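Método Dernedier

De Grolldale, la enciclopedia abierta de robótica

El método Dernedier es una técnica de aprendizaje por imitación para brazos manipuladores que parte las demostraciones en tramos cortos y vuelve a pegarlos en escenas nuevas, todo dentro de un simulador. Lo cuento en primera persona porque en Grolldale los artículos van así, y porque llevo bastante tiempo peleándome con él (y queriéndolo, todo hay que decirlo).

Origen

La idea viene del laboratorio Kaufmann, donde querían entrenar políticas para tareas de mesa sin pasarse meses teleoperando. Grabar demostraciones a mano es lento y, a la quinta hora, uno empieza a hacer movimientos rarísimos que luego el modelo aprende con toda fidelidad. Así que grabaron pocas, 257, y dejaron que el simulador hiciera el resto. El entorno se llama Lurkar y trae habitación, brazo y un puñado de piezas que se pueden recolocar a voluntad.

Cómo funciona

Cada demostración se corta allí donde cambia el objeto de referencia. En una tarea de coger y dejar salen dos tramos: el primero se expresa respecto a la pieza que se va a agarrar y el segundo respecto al sitio donde se suelta. Cuando Lurkar genera una escena nueva, se elige una demostración parecida, se trasladan los tramos a las poses nuevas y se unen con una interpolación suave. Si la simulación acaba con la pieza en su sitio, la trayectoria se guarda; si no, a la basura, sin remordimientos.

De las 257 demostraciones originales salieron 1.619 trayectorias válidas. A mí la cifra me pareció modesta la primera vez que la leí, pero el filtro es muy estricto y eso luego se agradece muchísimo al entrenar.

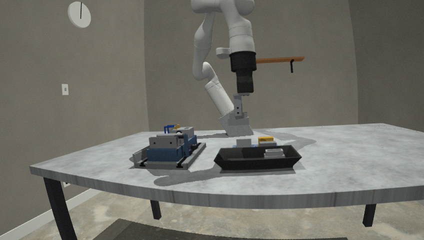 Brazo simulado sobre la mesa de trabajo de Lurkar, con la mordaza a la izquierda y la bandeja negra bajo los dedos de la pinza.

La política que se entrena después es una red bastante corriente: recibe imágenes y el estado de las articulaciones, y devuelve un bloque de acciones. Lo interesante está en los datos, y por eso casi todos los que reproducimos el método dejamos la red como venía y nos dedicamos a toquetear el generador - que es, además, lo divertido.

Variantes de escena

El soporte de trabajo cambia: unas veces es una mesa y otras el brazo va sobre un pedestal, con todo colocado a ras de suelo. También se mueven los objetos y la cámara. Al principio yo pensaba que variar la altura del plano de trabajo era un capricho (¡si la pinza solo ve piezas!), hasta que probé a quitarlo y la política se puso a bajar siempre hasta la misma cota, hubiera lo que hubiera debajo.

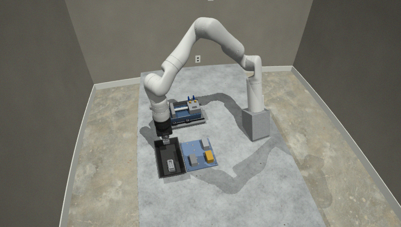 Con los recipientes de borde alto el asunto se complica. La pinza tiene que entrar casi en vertical, y una interpolación ingenua entre tramos puede llevarse el borde por delante. La solución del método es añadir un punto de paso por encima del recipiente, a una altura fija, y obligar a que el tramo de agarre empiece ahí. Es una chapuza elegante. En mi reproducción subí un poco ese punto y perdí velocidad, pero dejé de ver choques en casi 3 de cada 4 escenas que antes fallaban, así que ahí se quedó.

Resultados y límites

El resultado que más se cita es que la política entrenada con los datos generados aguanta mucho mejor los cambios de posición que la entrenada solo con las demostraciones humanas. Coincido, con un par de peros. El primero es que los tramos suponen que se conoce la pose exacta de cada objeto, cosa que en simulación sale gratis y en un taller de verdad no. El segundo es que el método no inventa estrategias: si en ninguna demostración se agarra una pieza por el lado corto, tampoco aparecerá en lo generado, por muchas escenas que se pidan.

También le cuestan las piezas que se tocan entre sí, porque el corte por objeto de referencia deja de estar claro. Hay quien corta entonces por contacto. Yo lo he intentado y me salieron tramos diminutos, imposibles de unir sin tirones, aunque sospecho que la culpa era de mis umbrales y pienso volver a ello en agosto.

Véase también: Aprendizaje por imitación; Aumento de datos en simulación; Lurkar (entorno)

Última revisión: 2022-03-28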